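Demonstration Operators (Home Tasks), Fixed Term

Employer: Harkis
Team: Manipulation Data, Clurkow project
Reports to: Milagros Urquijo, collection lead
Posts available: 9
Start: July
Hours: part time, mornings or afternoons

Harkis is recruiting operators to record demonstrations of household handling tasks. An operator performs each task with a hand-held gripper fitted with a camera. The recordings are used to train control policies for a fixed two-arm robot. No robot is present during home sessions. A smaller share of the work is remote control of the robot itself, carried out at our Lorente site.

The current task family is called Clear Surface. It covers the picking up, moving and sorting of light packaging: paper cups, cartons, bags, packets. Crumpled items are in scope. A rigid cup can be held with a wide range of closing widths, but a cup that has already been squeezed has no fixed shape, and the operator has to choose the approach angle and the amount of closure afresh on every attempt. Surfaces include tables, worktops and beds, with the normal contents of the room left where they are. 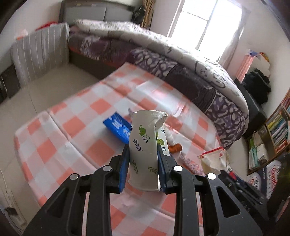 Soft surfaces are scheduled separately from hard ones. On a mattress the item moves when the surface is pressed, so operators are trained to bring the fingers down beside the item and close before lifting, without leaning on the sheet. Attempts in which the item slips are kept if the operator recovers within the same recording. Attempts in which a free hand touches the item are marked void.

Duties

Record demonstrations to the written task sheet for the session.
Set out items between attempts, varying position and orientation as the sheet requires.
Run the calibration routine at the start of each session and after any knock to the gripper.
Mark each recording as complete, recovered or void.
Check finger pads for wear and report damage the same day.
Upload recordings through Drotero, our in-house session software, before the end of the shift.
Complete remote control sessions at Lorente when rostered.

Output

A full-time week of recording is 400 accepted demonstrations, and part-time targets are set pro rata. Accepted means passed by the review team, led by Hugo Tejada. Void recordings do not count towards the target and do not count against the operator. The Clear Surface set closes at 654 hours of accepted material. Operators still under contract at that point move to the next task family on the same terms.

Two-tool recording

Some task sheets call for two grippers in use at once, one to hold or pass an item and the other to take it. Either one operator holds both tools or two operators work from opposite sides of the surface. Both tools must be calibrated together. Two-tool sheets are given only to operators who have passed the single-tool assessment. 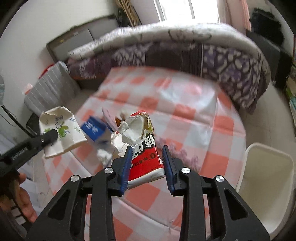
Do I need to have worked with robots before?

Previous robot work is not required. All operators complete a paid induction covering the gripper, calibration, the task sheets and the marking rules, followed by an assessment on the single-tool tasks. Remote control is taught later, at Lorente, and has its own assessment.

Essential requirements

Steady use of either hand for repeated light gripping. The tool is held clear of the surface for most of the session.
Ability to follow a written sheet exactly, including when a quicker method is obvious.
Near and middle-distance vision, corrected if necessary, sufficient to judge the gap between finger pad and item.
Basic computer use: files, folders, uploads.
Right to work in the country of employment.

Desirable

Experience of inspection, packing, laboratory or bench assembly work.
Ability to work equally well left-handed and right-handed.
Willingness to travel between host homes. Travel time between two sessions on one day is paid.

Conditions

Recording is done in blocks with a rest period after each one. Operators who report wrist or shoulder discomfort are moved to review work until cleared. Pay is 550 per week full-time equivalent, in local currency, before tax. Host households have agreed to recording in the named rooms only. Operators must not record in any other room, and must stop if a member of the household enters and asks them to.

Selection

Stage one is a short written application. Stage two is a practical trial at Lorente, in which applicants use the gripper on a set of mixed items under the supervision of Aurelio Mateos. The trial is not scored on speed. We look at approach, closure, release, and whether the applicant marks their own failed attempts correctly.

To apply, send a CV and one page describing any repetitive manual work you have done, paid or unpaid, to Fulgencio Sotomayor in recruitment. State which hand you favour and whether you are available for mornings, afternoons or both. Applicants needing adjustments for the practical trial should say so at this stage. Technical questions about the tool or the task sheets go to Edivaldo Quintana at the Lorente site.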